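Molent Bedroom Clear-Up, data card

Version 3, February 2024
Maintainer: Ojārs Paju, Hayat

Summary

Molent is a set of 1242 demonstrations of one chore: picking small litter off a made bed. It was put together to test whether current manipulation policies can do a job most people finish without thinking. On present results they can do part of it.

Collection

Demonstrations were recorded in lived-in bedrooms with hand-held grippers. Furniture, bedding and toys were left where they stood. Operators were told to clear the bed of litter and leave everything else alone. Items were not laid out to a fixed pattern.

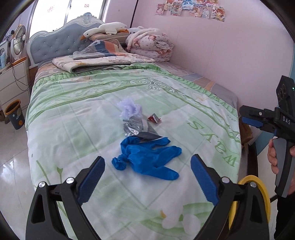
Fig. 1. Glove, foil and a folded wrapper among the items to be picked from a patterned comforter.

Known difficulties

Thin, limp objects on a soft surface cause most failures. The finger pads press into the bedding and close on cloth as well as the target. A crumpled nitrile glove is easier than flat material, which offers no raised edge. Printed bedding also produces false picks, where the policy tries to grasp part of the pattern. Foil gives unstable depth readings.

Deciding what counts as litter is a separate problem. Plush toys must stay. Bows and hair ties are labelled "ask", and no baseline handles that label well.

Splits

Training uses episodes 1 to 1000. Episodes 1001 to 1003 are for checking the loader and should not be scored. The remainder is the test split.

Not covered

Making the bed, folding blankets, sorting waste by material. Jollar baselines are due in May.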